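Home > Workshop and Craft Rooms > Tables and Work Surfaces

Thread: Dark top on a work table – keep it or go lighter?

benchrest_204
I have an Alarcón work table in the back room, the long one with the solid top. It had a pale worn finish when I bought it used and there was a shallow dip near the middle where somebody must have kept a vise or something heavy. I sanded it flat and put a dark finish on it, mostly to cover stains that wouldn't come out. That was in December. I like how it looks but I'm having second thoughts about working on it. Small parts disappear on it and the lamp bounces off it at night.

Before I strip it I'd like to hear from people who have lived with a dark work surface for a while. The table gets used for sorting hardware, wrapping parcels, cutting fabric now and then, and the odd glue job.

marl_and_clay
I had a black top for six years. Great for anything light colored, terrible for screws. I went back to a light one and wouldn't change again. Dust was the other thing. You wipe it at noon and by three it looks like you never did.

kettle_side
Opposite for me. I sew, and most of what I cut is white or cream. On a pale table I lose the edge of the fabric, and on a dark one I can see where I am. I would keep it.

What finish did you use? If it's shiny enough to bounce the lamp you can knock that back without stripping it.

benchrest_204
Skiltlow satin, the water-based one in the dark color. Three coats. The can said satin but it came out closer to semi-gloss than I expected.

oldgrove
Did you stir it the whole way through? The stuff that makes it satin sinks to the bottom of the can. If you pour off the top you get gloss, and then the last coat out of the same can is flat. I ruined a shelf that way.

benchrest_204
I stirred it at the start and not again after that. So that could be it.

oldgrove
That would do it.

marl_and_clay
Even with the shine gone you still won't find a black screw on it. My vote is strip it.

kettle_side
Or put a tray on it. You don't need to refinish a whole table to find a screw.

marl_and_clay
A tray takes up room. The point of a big table is the room.

kettle_side
A cookie sheet with a towel in it takes up the room of a cookie sheet. It also keeps the screws from rolling off onto the floor, where no finish is going to help.

plane_shavings
I'm with the tray people on this, but I wanted to ask about the dip. How deep was it, and how did you get it flat? I have the same thing on mine and I've been putting it off.

benchrest_204
Mine was shallow, under an eighth of an inch. I didn't fill it. What I did, in order:

1. Took everything off and scraped up the old glue with a card scraper. I went with the grain and didn't try to get the stains out at this stage.

2. Laid a long straightedge across the top in several directions and scribbled pencil over all the high spots. The dip stays clean of pencil if you hold the pencil flat.

3. Sanded with coarse paper on a long block until the pencil was gone, then scribbled again and repeated. It took two evenings. A power sander would be faster but I've dished a top with one before.

4. Went up through the grits, vacuumed, and wiped it down with a damp cloth. Let it dry overnight and gave it a light pass with fine paper.

5. First coat of finish, thin. Then the other two, with a light sanding in between.

It has stayed flat since, and that's the part I'm happiest with. It gets hands on it all day and it's still the best surface in the house to work over.

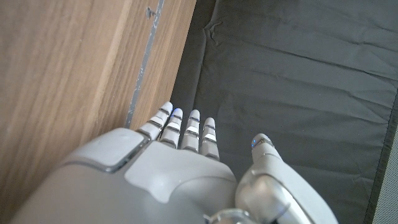 6. Left it alone for 11 days before putting anything heavy on it. The can says less than that. I had a parcel stick to a shelf once and didn't want to go through that again.

plane_shavings
Thanks, that's a lot clearer than the video I was following. Pencil trick noted. Is the long block something you bought or made?

benchrest_204
Made. A straight piece of scrap with sanding belt glued to it. Check it against the straightedge first or you'll sand its curve into the table.

oldgrove
11 days is about right for water-based in a cold room. It feels dry in an hour but it's soft for a good while after.

For the shine, try a gray pad before you do anything drastic. Go over the whole top with the grain, light and even pressure, then wipe and look at it with the lamp on. If it comes up patchy you went too fast in some places. You can always do more.

marl_and_clay
Gray pad on a dark finish shows every stroke. I'd do another coat from a properly stirred can.

oldgrove
It shows if you go in circles. With the grain it's fine. But another coat works too if there's enough left in the can.

benchrest_204
There's a bit left. I'll try the pad on the underside of the overhang first, since I finished that too, and see what it does.

kettle_side
Move the lamp as well. If it's straight across from where you stand, it will glare off anything. I put mine off to the left and higher up and most of it went away. Cost nothing.

tidewrack
Coming in with another option. I keep a roll of brown kraft paper at one end of the table and pull a length across when I'm doing hardware or glue. You get a light surface when you want one and the table stays clean. I get the wide roll from the packing supply place in Rindbridge but any wide roll would do. Tape down the corners or it curls.

marl_and_clay
OK, that one I like better than the tray.

kettle_side
You still have screws rolling on the floor.

tidewrack
Fold the edge up. It works well enough.

plane_shavings
Has anyone used those big self-healing cutting mats on top? Plerulthorpe makes one that's nearly table size, green on one side and light gray on the other. I'm wondering if it would stay flat.

kettle_side
I have that one. It's good for fabric. Keep it out of the sun and don't put a hot mug or an iron on it, it will buckle and it won't come back. Store it flat, never on its edge.

benchrest_204
Update. Did the pad on the underside, no marks that I could see, so I did the top. The glare is down by a fair amount. I also moved the lamp, so I can't say how much of it was which.

I'm leaving the color as it is for now. Picked up a roll of kraft paper for the hardware jobs. marl_and_clay, if I'm still losing screws by summer I'll strip it.

marl_and_clay
I'll be here.

plane_shavings
Started on mine last night. The dip is deeper than I thought. What grit did you start with?

benchrest_204
60. If it's deeper than a quarter inch I'd think about a hand plane first and save yourself the paper.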